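# Two clamps and a bag of blocks: keeping the picking cell in order

I promised in January to write down how we look after the bin picking cell, and I kept moving it to the next week. So I do it now, with the coffee next to me and before I forget the details again. 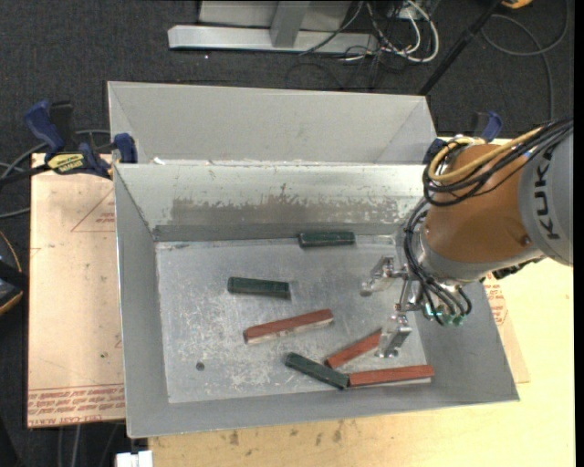
Annick Picard read my first draft and wrote back that I should begin with the bins, and leave the robot for later, as most of our lost hours came from a bin that had moved a little. She is right, so I begin with the bins.

The cell is a KUKA arm, a wooden tabletop and two grey metal bins, one behind the other. The blocks are green and red. It is a simple setup, and I was a bit too proud of how simple it was. In the first weeks the bins stood on the table only by their own weight. When a finger touched a wall, the bin moved a few millimeters, and from then on every pick near this wall was wrong by the same few millimeters. I looked for the error in the calibration for 2 full days. It was not in the calibration.

Now we use bar clamps, the blue and black kind. I tighten them by hand, then I push the bins hard with my palm from the side. If I feel any movement, I open the clamp and start again. Please do not tighten with all your force, the sheet metal will bend and then you have a different problem.

## What I check on Monday

- Clamps, as I said.
- The floor of the front bin. It is full of scratches now, and the far wall has a wide band where the finish is worn. Scratches are fine. A sharp edge is not fine, I take it away with a small file.
- The gripper fingers. I open and close them slowly with no block between them and look if both arrive at the same time.
- The hoses at the wrist. I turn the last axis 90 degrees in each direction and watch that nothing pulls tight.
- The cables over the arm. They must have enough free length, but not so much that a loop can catch the rim of the bin.

After this I run 300 picks at low speed. It takes most of the morning, and I can answer my mail in the meantime.

## The hose problem

Last month one of the thin black hoses started to lose air at the connector. The sound was so quiet that I heard it only when the ventilation was off in the evening. The gripper still closed, only a bit late, and the log showed blocks dropped for no clear reason. Clotilde Vidal cut the end of the hose straight with a proper cutter and pushed it back in, and the leak was gone. I had used scissors the last time – my mistake. The new hose from Troveck is still in the drawer and I will change it when the current one becomes too short to cut again.

Next I want to write about the order of the restart after an emergency stop, which confused me for a long time.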